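本页说明散装蔬菜的入库验收与上架流程，适用于 Waddale 各门店的生鲜区。修订：Rogelio Evangelista，2025年11月28日。

## 1. 验收

1. 核对送货单与订货单的品名、批号、件数。
2. 每批抽一箱过秤，扣除箱重后登记净重。
3. 大白菜剥去外层黄叶，根部切口发黑的单独放置，当日退回 Sarmiento 配送站。
4. 洋葱检查颈部，发软或已抽芽的不上架。

单箱净重低于标称值时，按实重改单，由收货人签字。

## 2. 货架准备

- 先清空旧货，再用干布擦净层板，缝隙里的碎叶用软毛刷清出。
- 层板倾角调好后锁紧两侧螺丝。
- 价签编码从 474 起编，不得与干货区重复。

## 3. 上架

旧货在前，新货在后。大白菜逐棵摆放，不要抛掷；堆放不超过两层。洋葱放在下层，与叶菜分开。 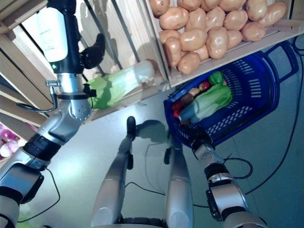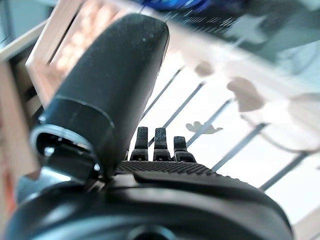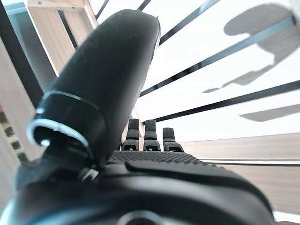 *图1：大白菜与木质货架，左下为洋葱。图2、图3：同一地点的近距离画面。*

## 4. 喷雾与湿度

叶菜区喷雾间隔设为 40 分钟，洋葱区关闭喷头。控制器为 Hivudero 型时，在“分区”菜单中逐区设定，保存后须重启一次，否则仍按旧参数运行。

## 5. 损耗登记

闭店前将下架品称重，填入损耗表第二栏。整棵报废与修剪损耗分开记录。修剪后仍可售的大白菜重新过秤贴签，折价标签用黄色。单日损耗超过 50 千克的，次日订货量须由 Erlinda Cabanatuan 复核。

损耗表编号 49，空白表存放于收货台抽屉。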